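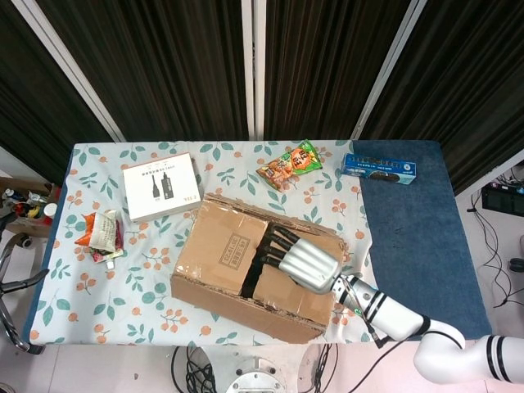
28th December

The dead days. The shops think it is still Christmas and the council thinks it is already January, so the bins haven't gone and neither has my cold. I stayed in my dressing gown until eleven and then put on real clothes because the tribunal papers were due to be read and it seemed wrong to judge a marriage in towelling.

I should explain to my future self, who will have forgotten, that I only said yes to this because Father Duan caught me at the end of a long funeral tea. He wanted a layperson to go through statements for the diocese before they reach the proper judges. "Just to see they make sense," he said. Nine months later I know more about the private lives of Rindcombe than the chemist does.

The case at hand: a couple who married at St Omell's, split up, and now can't agree which religion their daughter is being brought up in. He is Catholic, she was raised chapel and has drifted back to it. Before the wedding there was a promise. He says she promised the child would be baptised and go to Mass. She says he was the one who promised, since the form only ever asked the Catholic party to promise anything, and she was merely told about it, in a cold vestry, with the organist practising. On this point she is quite right. I looked it up. The form asks him to do his best. It asks her to have been informed. A whole war has been fought over who signed a sentence containing the words "do all in my power".

His statement is 400 lines long (they are numbered, for ease of reference, though whose ease I couldn't say). Hers is a page and a half and much the more frightening.

What neither of them seems to have taken in is that the tribunal can't give anybody the girl. It can say whether there was a marriage. It can say nothing about weekends. He has written to us as though we might send round a cardinal. The family court, which can do something about weekends, has apparently told them both that it takes no view on infant baptism, and I pictured some tired district judge saying so and looking longingly at the clock.

I rang Benjamín Urrutia after lunch because he did canon law for years before he gave it up for bees. He was in the middle of making soup and sounded pleased to be stopped. I gave him no names, naturally. He listened to the whole thing and said that in his day there was a case where the parents took the child to church on alternate Sundays, one each, and she grew up to be a tax inspector. I asked whether that was meant as a warning or a recommendation. He said he had never decided.

He also said that I should stop reading for who is telling the truth. They will both be telling it, he said, and the trouble is in the dates. So I went back and read for dates. It was very dull, and of course he was right. The husband has the vestry meeting before the engagement and the wife has it after, with the invitations printed and the deposit paid on the Mirnum Hotel. If hers is the right order then she was told about the promise at a point when it would have cost her a good deal to object. I don't know that it matters in law. It mattered to me, at half past three with the light going.

I made a note for Father Duan in my best neutral manner. Took out "bullying". Put in "some pressure of circumstance". Took out "some". Drank the tea, which had gone cold, and put "some" back.

The daughter is seven. She comes up very little in either account. On his line 70 she "expressed a wish to be an angel in the play", and he offers this as evidence of a Catholic leaning. Her mother mentions the same play and says she was cast as a sheep and was perfectly happy. I found that I minded about this more than about the rest of it. I don't suppose anyone has asked her. I don't suppose the form has a box.

Mother would have had a view. Mother had it from both sides herself, with a Methodist father who wouldn't set foot in the church on her wedding day and stood outside in the rain with his hat on, in full sight of everybody, through the nuptial Mass and all the photographs. He came to the meal. He ate for three. The matter was never mentioned again, except yearly. Nobody took it to a tribunal, but then I was told from the age of four that Grandpa was going to be in Purgatory for quite some time, and that I could help by being quiet in the car. I was very quiet in the car. I still am. People remark on it.

Rang my sister to check the rain. She says it was sunny and he sat on the wall. We are neither of us to be relied on, and we hadn't even been born.

Evening Mass was thin, the usual dozen coughing in turn. It is Holy Innocents today, which I had forgotten until the first reading, and I thought about the sheep again and lost my place. Father Duan asked at the door whether I'd got through it all. I said nearly. He said there was another one in January, only 200 pages, and had I had a nice Christmas?

Bed early. Must ring the council about the bins, and find out whether a sheep has any lines.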